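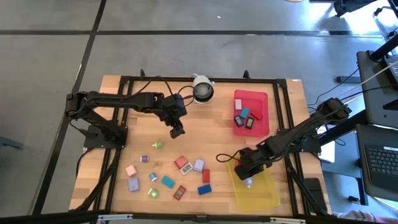
Aslak Holmgren asked last March why Kellcombe still quotes drying times by species and thickness when most kilns run on a fixed calendar. The answer describes most of our work.

## About Kellcombe

Kellcombe dries and grades hardwood boards for furniture shops and stair builders. The yard at Sivness holds 3000 boards under cover, and the two kilns take 300 each per charge. Moisture content is read at both ends and at mid-length. Boards above 8 percent go back in.

- **Species:** maple, ash, beech, red oak
- **Thickness:** 1 to 3 inches
- **Minimum order:** one bundle

Grading follows the Engebretsen sheet, which we revise each year. The current issue takes effect 23rd June and changes the limits for end checks in ash. Ivan Pasichnyk handles grading questions and sends copies of the sheet on request.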